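Speaker notes – "How many towels is enough?"
Marwa Amrani, March session, slot 7
Fidmont track, small room. Starts 11:00, be off the stage by 11:52.

OPENING

Do not start with the company slide. Start with the question.

I get asked one thing more than any other, usually by whoever is paying: how many examples do we have? I have a number ready, and people like the number. They write it down. Then they ask when it will double.

Ask the room: who here has reported a count of demonstrations to a manager? Wait for hands. Who was asked a second question about it? Wait again. Move on even if it gets a laugh.

WHAT WE SAY WE DO

Keep this part short, the crowd knows it. A person holds a gripper in the hand, does a household job with it, and we keep the camera view and the motion. No robot needed while you gather. It is cheap and quick, and almost anyone can be shown how to do it before lunch.

I believe all of that. I have also sat in planning meetings where it was treated as the end of the argument, and that is where I get off.

Cheap to gather means cheap to gather badly. If an hour of teleoperation costs you a lot, you look at every minute of it. If an hour of hand-held work costs next to nothing, it goes in the bucket.

THE TOWEL PROBLEM

Folding is everybody's favorite task. It looks like a real chore, it films well, and people in the audience go "ooh." (Pause if they do.)

So what is in a folding set? Mostly good folds. A person picks up a corner, brings it over, smooths it down, finishes. People are very good at towels. They set up the next attempt so that it will go well, without being asked and without noticing. The towel starts square to the table. The corners are easy to find. Bad starts get shaken out and laid down again before anyone presses record.

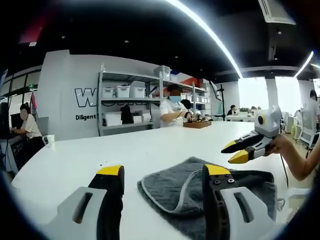
The learner never gets to see the shaking out. It gets the tidy start and the tidy end, and then on the day of the demo someone drops a towel in a heap and we all stand there looking at it.

When I went through our own Juvonora folding batch I stopped reading the labels and just watched. After 52 clips I could tell who was holding the gripper before the fold was half done. Same approach angle, same little tug at the end. We had called that set diverse. What we had was the habits of a few patient people, over and over.

(If someone shouts out "add more people": yes, get to that below.)

TWO HANDS

Say this slowly, it gets lost.

With two grippers you have two streams, and they have to agree on time and on where they are. Everyone says theirs agree. Ask how they checked. At Stuvow the answer I got was that the video looked fine when played side by side. Video can look fine and still be off by enough to teach one hand to let go before the other has hold of anything.

Our own check was no better for a long while. I should say so. We had a sync test, we ran it at the start of the day, and we assumed the afternoon would behave like the morning. We now run it between batches too. People complain about it, and I would too.

ROOMS

One room is one room. I don't care how many bins you move along the shelf. Same table, same windows, same ceiling lights, and a learner that will happily use any of it as a clue. White tables are the worst offenders in my view, everything shows up so nicely on them. I have yet to see a kitchen like that.

The Palacios team sent me a plan last spring with 11 "environments." I read the list twice. It was 2 rooms and a lot of tablecloths. They were nice about it when I asked, and to be fair the tablecloths did help a bit with one task. They did not make it 11.

WHAT I WOULD ASK FOR

Skip if running late, go straight to questions.

Ask for the discarded takes. Find out how many there were and who decided. If the answer is none, somebody is deciding and not writing it down.

Ask for a batch where the start was set by someone other than the person doing the task. Crumpled, upside down, half off the table.

Ask for time spent on recoveries. A dropped corner picked up again is worth more to me than another clean fold, and I can't prove that with the numbers I have, so say it as an opinion.

Add more people, sure. But don't train them into copying the first person. Our instruction sheet had a photo for each step of the fold. We took the photos out and the folds got uglier. I think that is good. Ask me again in six months.

LIKELY QUESTIONS

Doesn't scale fix this? Maybe. I have heard it promised more often than I have seen it shown. More of the same start is still the same start.

Are you saying stop gathering by hand? No. We gather that way every week – I would just like us to stop bragging about the total.

Will you share the Juvonora clips? Not up to me. Give them the email address on the last slide.

Leave the last slide up. Unplug own laptop before the next speaker comes on.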